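Pluneretti 7 kW standby generator: review after one winter

Tuesday, April 7, 2026
By the Oltorside workshop desk

We bought the Pluneretti as backup for a small workshop with a well pump, two freezers and a gas furnace. It is a 7 kW air-cooled set that runs on propane, and it sits on a concrete pad behind the building.

Installation took one day. The lifting points are well placed, but the cable entry is too tight for heavy conduit and we had to file the opening.
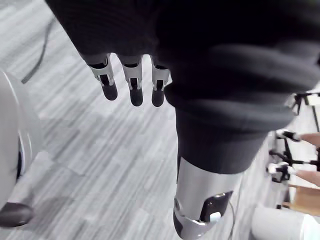
The transfer switch is sold separately. Ours is a Solís unit, and it picked up the load without trouble on every weekly test. The control panel is easy to read, though the menu for setting the exercise time is buried three levels down.

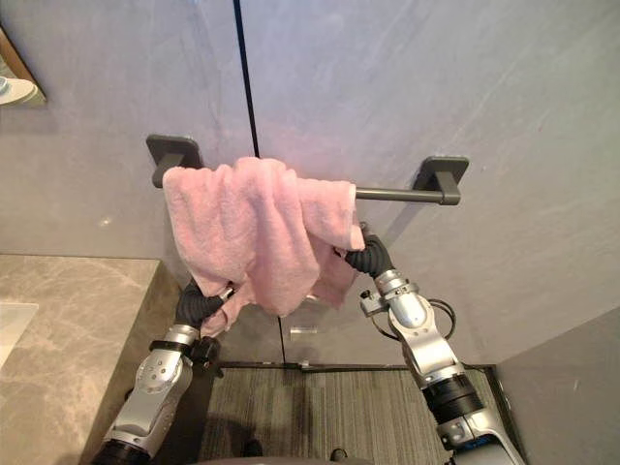
GUTACH, January

The first long outage lasted 37 hours. The set carried the pump and both freezers the whole time, and voltage stayed steady when the furnace blower started. It is loud at full load. You can hold a conversation next to it, but you will have to raise your voice.
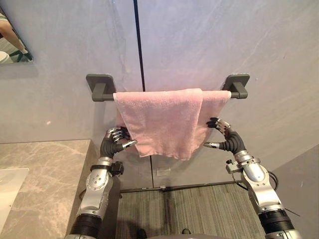 Pink towel on the charcoal bar.

Service is simple. The oil drain has a proper hose, and the air filter comes out with two clips. The battery is harder to reach, and you have to remove the side panel to get at its terminals. The hour meter now reads 300, and we have changed the oil twice.
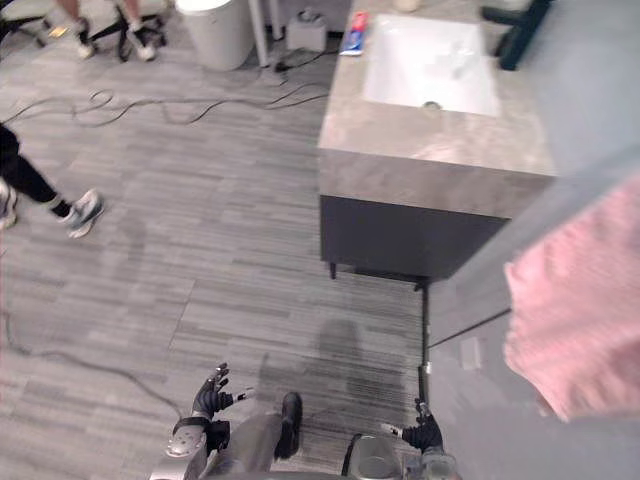
Gray carpet tile, seen from above.

We would buy it again for a building this size. Anyone running a large air conditioner should look at the next model up.

Contact | © 2026 Oltorside | Back to top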